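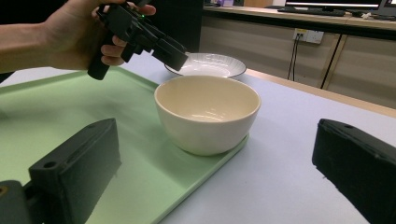

*Fig. 1. Deep bowl on a green tray, shallow plate behind.*

**Table Service, Unit 4: Bowls, Plates and Trays**
Bredcombe evening course, handout for Thu 12 July

Compare the two shapes in Fig. 1. The bowl narrows toward its base, so it needs a flat spot on the tray. The plate has a wide rim and can be carried by it.

Setting a tray:

- Wipe the tray first, corners and raised lip included.
- Put the deepest piece down first, then build out from it.
- Keep fingers off the glossy inside surfaces.
- Soup bowls are filled at the table — never on the way to it.

Ribbed rims hold dried sauce. Use a soft brush along the lines. Matte glazes mark more easily than glossy ones, so stack them with a paper liner between pieces.

The Clurnholm dining room seats 62 and keeps 170 bowls on the shelf. Work out how many trays you would need at two bowls per tray if every seat is taken.

Bring your answer and a clean cloth next time. Reading: Fu workbook, pages 60 to 62.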